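Wednesday, January 31, 2018
Paste batch 1643, wheat starch, for the Rurkdale ledgers

Cooked a new batch this morning because the old one had gone thin and smelled sour at the rim of the jar. Starch is Destel, same sack as last time. Six percent by weight in filtered water, soaked overnight, cooked in the double boiler with constant stirring until it turned from milk to translucent. Took it off when the spoon left a track that stayed open. Let it cool with a disc of wet paper on the surface to stop a skin forming.

Pushed it through the horsehair strainer twice. First pass was hard work and left a few lumps the size of a lentil, all from the corner of the pan where the spoon does not reach. Second pass clean. Thinned a portion with water to the consistency of light cream for the tissue repairs and kept the rest thick for the spine linings.
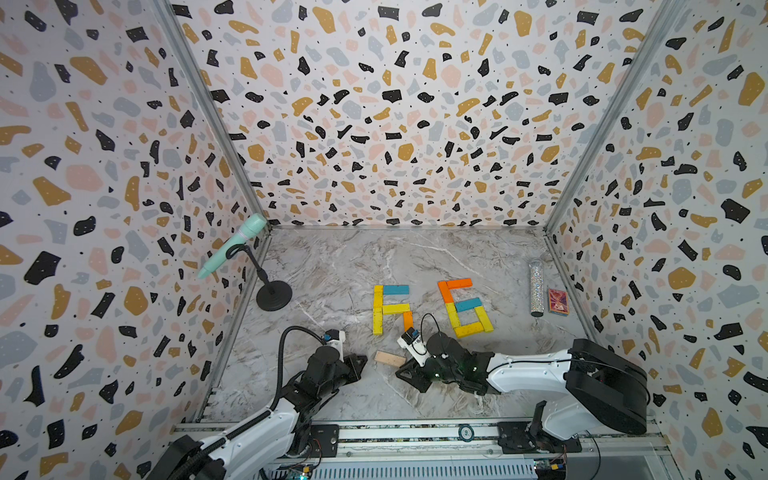 Why strain cold paste if it looked smooth while hot?
Lumps that are soft and clear in hot paste firm up on cooling and only then catch in the mesh. Strained hot, they go through and show up later as hard spots under the tissue.

Test strips: cut Flinel in both grain directions, pasted to scrap from the back of the damaged ledger, pressed between blotters under the small weights. Changed the blotters after the first hour and again before lunch. Results by mid-afternoon:

Thin paste, grain matched: flat, no tide line, edge will not lift with a fingernail.
Thin paste, grain crossed: slight curl toward the tissue side. Usable on a small tear, not on a full leaf.
Thick paste, grain matched: holds, but leaves a visible sheen past the edge of the strip.
Thick paste, grain crossed: rejected. Cockled as soon as the weight came off.

Grain direction matters more than thickness, as expected, although the sheen on the third strip was worse than in the last batch. Possibly overbrushed. Repeat with a drier brush before blaming the paste. 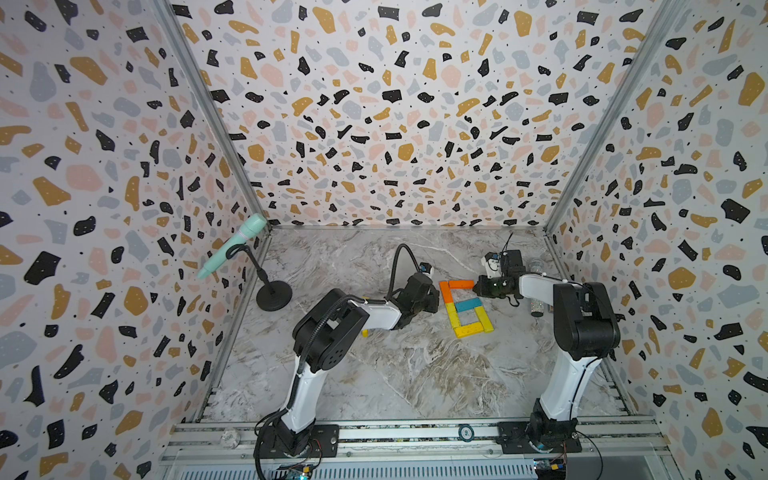
Photo: Từ

The ledger itself is in fair condition apart from the first gathering. Ink is stable to a damp swab on every line tested except the red ruling, which moved a little. No wet treatment on ruled pages. For those, use the remoistenable tissue and brush the paste onto a polyester sheet first, let it dry, then reactivate with the barely damp sponge. Slower, but very little water gets to the page.

Spine: old lining came off under a poultice of the thick paste. Left it on too long at the tail and the outer fold of one gathering softened. Dried it between blotters with no tension and it has kept its shape. Shorter poultice on the next volume, and check the tail end first.

Storage: jar in the fridge, water layer on top, change the water daily. Discard after five days whatever it looks like. The last jar was kept longer than that and I would rather cook again than find out on a spine. 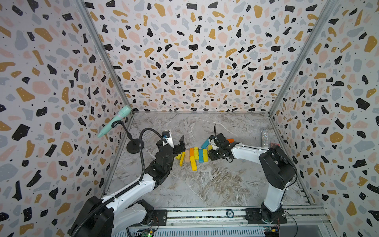
Hạnh Vũ disagrees about the thick paste and would keep it for the spine but cut it with methylcellulose, on the grounds that plain starch sets too fast to slide the lining into position. Fair point. The second lining strip did grab before it was square and had to be lifted and laid again.

To do:
Cook a small amount of methylcellulose and leave it overnight to clear.
Repeat the thick, matched strip with a drier brush.
Order more blotter, the heavy kind.
Label the strips before the paste dries on the pencil marks.
Rurkdale want the first ledger back in March. Sewing has to be checked before the boards go on.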